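4 min read

A fast-food table at the Daltstead dining hall collects more paper than food. Katalin Vass, who times table turnover there, starts with the tray and its printed placemat.
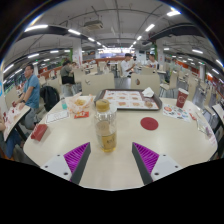
What gets cleared first? Anything with liquid in it, then the napkins.

Bottles are capped before they are moved. The hall seats 142.

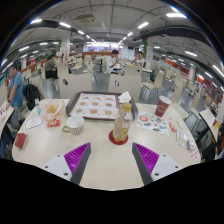
Cups go upright, mouths clear of the tray rim.

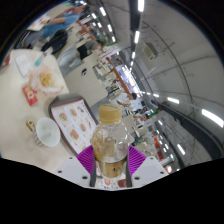

Paper liners are folded inward to hold crumbs. Sticker sheets and flyers are stacked apart from greasy paper.

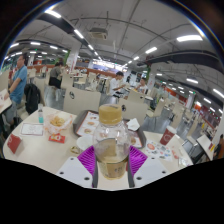

The tabletop is wiped last, center to rim.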